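Fonix Helpdesk
Ticket 216: Label printer at the Asby counter prints blank labels between good ones
Opened: 8/23/26
Opened by: Ama Aryee
Assigned to: Fiifi Ackah
Status: Closed

Ama Aryee wrote:
The label printer at the Asby counter is skipping. I send a batch of 50 shelf labels and get a good one, then a blank, then a good one, then sometimes two blanks in a row. The text on the good ones is fine. It worked on Friday's stock before we changed to the new rolls from Vandenberghe. I have turned it off and on. Same result.

Fiifi Ackah wrote:
Thanks. Please tell me which label size is picked in the Fuver print window, and whether the new rolls have a gap between labels or a black line on the back. Also hold the feed button down for 5 seconds and let go. It should run out a few labels and stop at the tear bar.

Ama Aryee wrote:
Size says "Shelf small." The rolls have a gap. The old ones had a black line on the back, I found the end of one in the bin. I held the button down and it ran out a long strip and then the red light came on.

Fiifi Ackah wrote:
That explains most of it. The printer is still looking for the black line. With gap labels it can't tell where one stops and the next starts, so it guesses from the length and drifts.

In Fuver go to Printers, pick the counter printer, then Media, and change "Mark" to "Gap." Save, close the window, and open it again to make sure the setting stuck. On the older version it sometimes goes back to Mark if you don't have admin rights.

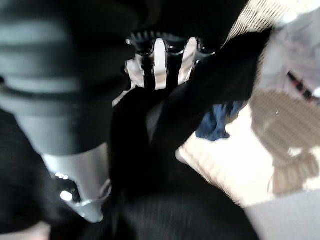 Once that is saved, open the lid, pull out enough of the roll to reach past the tear bar, close the lid until both sides click, and do the feed button step again. If the red light comes on, stop there and write back.

Ama Aryee wrote:
It went back to Mark. I don't think I have the rights. Young-sook Bae is the admin for our site but she is out this morning.

Fiifi Ackah wrote:
I changed it from here. Please do the lid and feed button steps now.

Ama Aryee wrote:
No red light this time. It stopped in the right place. I printed 50 and there were 2 blanks, both near the start. Better but not right.

Fiifi Ackah wrote:
Check the roll guides. They should touch the sides of the roll without squeezing it. Then wipe the gap sensor with a dry swab. It is the small clear window under the paper path, left of center. Paper dust builds up on it.

Ama Aryee wrote:
The left guide was loose. I moved it in and wiped the window, and the swab came out gray. Printed another 50, no blanks. The print is a little high on the label now, but the price and bar code are both on it and the scanner reads it.

Fiifi Ackah wrote:
I moved the top offset down in Fuver. Print one and see.

Ama Aryee wrote:
Centered. Thank you.

Note added by Young-sook Bae:
Back at my desk. The stockroom printer uses the old rolls and has to stay on Mark until they run out. Please don't change both. I have asked Bronisława Bednarek to order only gap rolls from now on.

Fiifi Ackah wrote:
Understood, stockroom printer left on Mark. Closing.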